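How I Fold Big, Floppy Things Without Losing My Temper

I used to stuff throws and stretchy knits in the closet and lean on the door until it clicked. Then we moved to a smaller place in Plirville with exactly one linen shelf, and I had to learn to fold like a grown-up. This is the method I settled on for anything large, soft and determined to slide out of your hands.
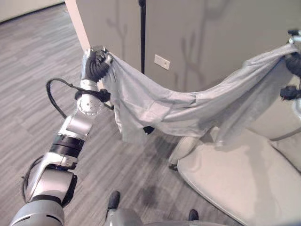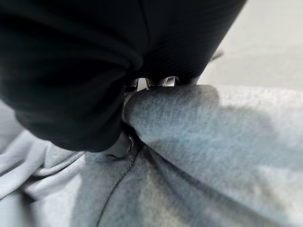
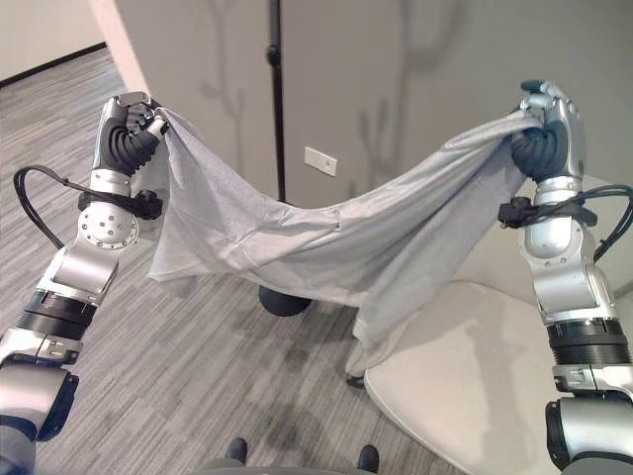
Light gray fabric, held up by a corner on each side in the first and third shots, and up close in the second.

By the laundry columnist at Leseveck Home Notes

Start with the corners
Everything depends on the two top corners. If you grab the cloth anywhere along the edge and hope for the best, you'll end up with a diagonal lump (ask me how I know!). Lay the whole pile on the bed, find one corner, then run your fingers along the hem until you hit the next one. Don't let go of the first. Now you've got a short side or a long side between your hands, and either is fine, but for a throw I like to hold the short side because my arms only go so wide.

Bunch a little fabric into each fist. I know the fancy tutorials want you to pinch the very tip, but soft knits creep, and a good handful stays put much better.

Lift and let it hang
Stand up straight and raise both hands to shoulder height or a bit above. The top edge is going to sag in the middle, and that's okay for now. Look for twists. With a big piece there's often a spot where the cloth has rolled itself into a rope, and if you fold over that you'll have a ridge in the finished stack forever. Give it a gentle shake, two or three small flicks from the wrists, and let the weight of the fabric do the rest. If the twist is stubborn, one of your corners is probably flipped. Put it down, turn that corner over, try again.

Check your hands are level, too. Mine never are! One side always creeps up, and then the bottom hem looks crooked and I blame the washing machine.

The first fold
Bring your right hand over to your left and match the corners. Slide your left thumb between the layers to hold them both, then let your right hand drop down the new folded edge until it finds the fold at the bottom. Lay it all on the bed and smooth it from the fold outward with a flat palm. Fleece and other fuzzy stuff grips itself, so do your smoothing before you make the next fold or you'll be chasing bubbles.

For a T-shirt, skip the corners and hold it by the shoulders. Same idea, smaller arms.

Thirds, then done
Fold the long strip into thirds, then check it against your shelf. I keep a piece of cardboard cut to the depth of mine, left over from a Corard shoe rack box, and fold around that when I want things to match. Put the folded edge facing out so you can pull one piece without dragging its neighbors along.

Mixed colors
I sort darks and lights before folding, mostly on account of lint. Black jersey picks up every bit of pale fleece fuzz, so if they've been sitting in the same heap, go over the black with a lint brush first and fold it on a clean surface.

Next month I'm tackling fitted sheets, and I've already warned everybody at home.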